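Home Issues Authors Search Contact

Print this page E-mail this page

December
Anqi Han and Myrto Fragkou

4. Joining shared views when source keys change

4.1 The problem

The previous section dealt with views that read from a single source table. Most reporting views at Heltby do not. They join a table of movements (sales, returns, stock transfers) to one or more tables that describe the things being moved, and they do so at the time the report is run. Nothing is stored in between. If a key changes in one of the source tables, every view that joins on that key is affected at once, and so is every view built on top of those.

Heltby deals in computers and computer parts, and its article numbers are not stable. An article may be given a new number when the supplier changes, when two ranges are merged, or when a complete machine is entered in stock as separate parts. The old number stays in the movement records. The new number is the only one kept in the article table. A plain inner join then drops the old movements without any warning, and an outer join keeps them but leaves the descriptive fields blank.

Both outcomes were found in use. The sales reports had been built with inner joins and gave totals that were too low. The stock reports had been built with outer joins and had a growing line marked "not assigned". Staff in the two departments had each worked out their own correction in a spreadsheet, and the two corrections did not agree.

4.2 Method

We took a copy of the reporting layer as it stood and loaded it into Fulitz, the modelling tool described in Section 2. The copy contained 623 views. For each one we recorded the tables it read from, the type of each join, the fields used in the join condition, and the other views that depended on it. Views that had no join on the article number were then set aside, which left 450.

The 450 views were sorted by depth. A view at depth one reads only from tables. A view at depth two reads from at least one view at depth one, and so on. Depth matters here for a practical reason: a change made at depth one is picked up by everything above it, whereas a change made higher up has to be repeated in each neighbouring branch. We had expected the joins to the article table to be found mainly at depth one. In fact they were spread over all the levels, and many branches joined the same table more than once.

The extra joins fell into a few groups. Some had been added to fetch a field that the lower view did not pass on. Some were copies, made when a developer started a new view from an existing one and then left the unused parts in place. A smaller group had been put in on purpose so that a filter could be set on the article table before the join was carried out. This last group was kept. The others were marked for removal and checked by hand.
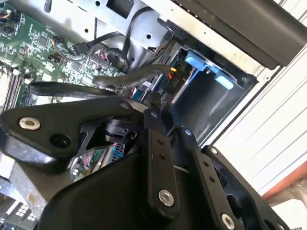
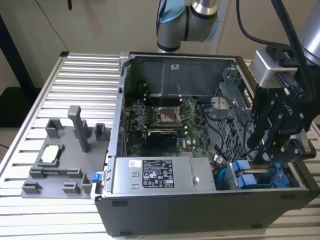 Figure 3. Desktop computer with its case open, in two views.

4.3 The mapping view

The change itself is small. We added one table, called Alexiou after the developer who first proposed it, with four columns: the number as found in the movement record, the number now in force, and the first and last day on which the old number was valid. A single view at depth one joins each movement to this table and then to the article table. All other views read from that one and are no longer allowed to join the article table directly, apart from the group mentioned above.

Three rules were needed to make the join safe.

First, every article number must appear in the mapping table, including those that have never changed. In that case the old and new numbers are the same. This makes the table longer, but it allows an inner join to be used throughout, and an article missing from the mapping is caught when the data is loaded and not in a report some weeks later.

Second, chains are not permitted. If number A becomes B and B later becomes C, the row for A is updated to point to C. We tried following the chain at query time and gave it up. The tool can do it, but the query plan became hard to read and small changes in the filter gave very different run times.

Third, the periods for any one old number must not overlap. Numbers at Heltby are sometimes reused after a gap, so the same old number may point to two different articles depending on the date of the movement. An overlap would double the movement line — an error that is easily missed in a large total. The load stops if one is found.

4.4 Results

Of the 450 views, 400 could be moved to the mapping view with no change other than the name of the view they read from. The field names had been kept the same for this reason. The remaining views needed some work. Most of these had calculated fields that used the article number as text, for example by taking its leading characters as a product group. That practice gives the wrong group as soon as the number changes, and we replaced it with the group field from the article table.

In 11 views the totals after the change did not match the totals we had worked out independently from the movement records. All of them turned out to contain a filter on the old number, set by name inside the view. The filter was still correct as written but was now being applied after the mapping, when the old number was no longer there. We moved it to before the join and the totals agreed.

Run times were compared using the query log in Dovau, the front end used by both departments. Reports that had previously joined the article table several times became faster. Simple reports at depth one became a little slower, as they now pass through a join they did not have before. Users did not raise this with us, though we did not ask them about it in any formal way.

4.5 Limits

The method depends on someone knowing that a number has changed and entering it. At Heltby the purchasing department has this knowledge and agreed to keep the table. Where changes arrive from outside with no notice, the mapping would have to be worked out from the data, and we have not tested this.

We also did not look at keys made up of more than one field. The mapping table could be widened to hold them, but the check for overlapping periods would then need to be rewritten. Customer numbers, which change less often but are used in more views, are dealt with in Section 5.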